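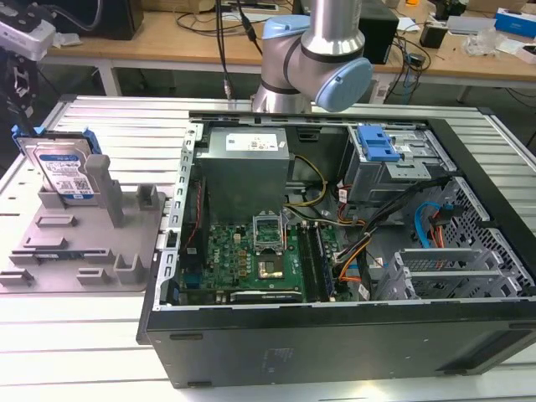 4. Cleaning and refitting the blender base

Read this section before first use and again each November, when the seal is due for replacement. It applies to the Estum 300 and the Estum 300 Compact.

Caution: Switch off at the wall and pull out the plug. The blades are sharp even when worn.

1. Lift the jug straight up off the base.
2. Turn the jug upside down and unscrew the collar anticlockwise.
3. Remove the blade unit and peel off the rubber seal.
4. Wash the seal by hand in warm soapy water. Do not put it in the dishwasher.
5. Wipe the base with a damp cloth. Never hold it under the tap.

Note: The replacement seal is part number 56. The older part 44 is thinner and will leak. 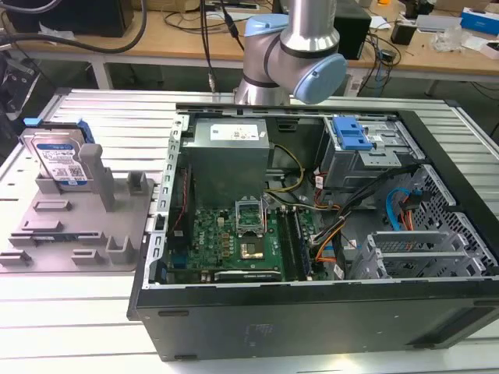 Leave the seal and blade unit to dry for 9 hours before refitting. Work on a clear, flat surface where a dropped screw will not roll away. The base has no parts you can service yourself, so do not open it up like the Dell computer lying on its side with its panel off. If the motor hums but does not turn, contact the Hisgate service desk.

6. Press the seal into its groove, flat side down.
7. Refit the blade unit and tighten the collar by hand only.
8. Half fill the jug with cold water and check for drips before use.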